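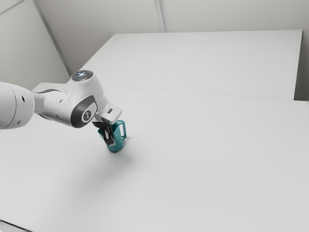
Teal mug, white table.

Seasonal help wanted – Eltunden café, start of June

Tranaretti is looking for counter and kitchen people for the summer. Part time or full time, 50 openings across all our locations, most of them at Eltunden. Early shift starts 5:30 am so you need to be ok with that. No experience needed, we train. Must be 16 or over, food handler card a plus.

Pay is 1,865 a month full time plus tips. Shift meals free. Parking pass too, if you want one.

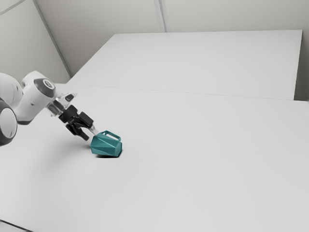 Weekends are required, at least two a month – please dont apply if you can't do them. End of season bonus for anybody who stays thru the last week. Returning staff, no need to interview again, just send your dates.

To apply: stop by the Šimek building, room 117, any morning before 11. Bring ID and a list of the days your free.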